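From my kitchen: fruit on a stick

18 Mar 2026

The first newsletter of the year always gets the most mail, and this time most of it was about one throwaway sentence I wrote on fruit skewers. I said I'd been making them by the trayful and that I had opinions. Well, you asked for the opinions! So put the kettle on, this is a long one.

Some background for the new folks (hello, and welcome, there are 341 of you since the last issue, which I still can't get over). I live outside Holtville, and for the past few years I've been the person who brings the fruit to things. Birthday parties, the block sale, the end-of-season picnic over in Wellton. I used to do a big bowl of fruit salad with a spoon in it. The bowl always came home half full, with a puddle of pink juice in the bottom and one sad grape going around in it. Then one July I was short on bowls and had a pack of skewers left from a cookout, so I threaded everything up and laid it on a cookie sheet. It was gone before I found the napkins. Same fruit, same people, and kids who had walked right past the bowl came back for thirds.

So I've been doing it that way ever since, and I've gotten fussy.

Let's start with the sticks. I like the long thin ones. The fat ones are sturdier, sure, but they split a piece of melon right down the middle, and they turn a blueberry into jam. I buy mine at Riis, the restaurant supply place on the frontage road, where they sell them in a giant bag that I keep on top of the fridge and knock down every time I reach for the cereal. I did not need a giant bag. I bought it anyway, and I have been giving bundles of sticks away to the neighbors like zucchini. If you're doing fruit for cold eating you don't have to soak them, by the way, several of you asked. Soaking is for the grill.

For little kids, snip the points off with kitchen scissors once the fruit is on. You want the point while you're threading, it makes everything easier, so do the snipping last. And I don't hand sticks to really tiny kids at all. They get the same fruit in a cup, cut up small, and they're perfectly happy.

Now the order. I put something firm on both ends and the soft stuff in between, like bookends. A strawberry at the very bottom slides around and ends up on somebody's shirt. Pineapple is a great bookend. Melon is fine if it's not too ripe. Banana I have given up on completely. I know some of you love it, and one reader wrote me a very passionate paragraph about dipping the slices in orange juice, and I tried it, and I had brown orangey banana. Sorry!

Grapes go on the long way, end to end, never through the side. They roll less on the tray and they look like a nice fat row of beads. Blueberries I do in twos or threes as a filler. Kiwi gets cut thicker than you think it should be, or it tears while you're pushing it down and you've got a green mess on your knuckles. And pat everything with a paper towel before you start. Wet fruit spins on the stick, drips down your wrist, and makes the tray slippery, and then you carry the tray through a doorway and, well, ask me how I know.
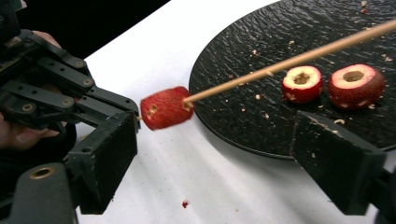
Apple is the one I get the most questions about, and I'm firmly on team apple. People skip it out of fear of browning, but a quick dip in cold water with a squeeze of lemon takes care of that long enough for a party, and you get a crunch that nothing else on the stick gives you. Leave the peel on, please. That deep red skin with the tiny pale dots all over it is prettier than anything I could add, and against the white inside it makes the whole tray look more cheerful. I go for short, chunky pieces and push the stick through the pale flesh at one end and out the other, so the skin wraps around the outside and the point comes out just past the fruit. Go slowly and give the stick a little twist as you push. If you shove, the piece can crack, and then it's the cook's snack (I plan for a few of those, I'm not made of stone). Pick a crisp apple, too. A mealy one crumbles off the stick and it's no fun to bite anyway.

As for dips, I keep it simple. Plain yogurt with honey and a shake of cinnamon is what I make nine times out of ten. The tenth time I bring a jar of Nukness, the toasted nut spread from the farm stand, warmed up a bit and thinned with a spoonful of milk so it'll run. With the apple it's ridiculous. Do ask about nut allergies first, and keep it at its own end of the table with its own spoon. I put out a second tray with no dip anywhere near it and that has kept everybody comfortable.

Getting them there in one piece: lay the skewers flat in a long container with a lid, all facing the same way, with a damp paper towel over the top. Two layers at most, with wax paper between. I used to stand them up in a vase like flowers, and it looks darling right up until the first turn out of the driveway. If you want the bouquet look, stick them in half a cabbage after you arrive.

I make mine the same morning. The night before is okay for pineapple, melon and grapes, but add the apple and the berries on the day. Leftovers come off the sticks and go in the freezer for smoothies.

Next time I want to get into grilled peaches, and whether you're supposed to oil the fruit or the grate. Write to me if you have a strong feeling about it. Also, if anybody in Wellton ended up with my long blue lidded container after the picnic, I'd love to have it back, no questions asked.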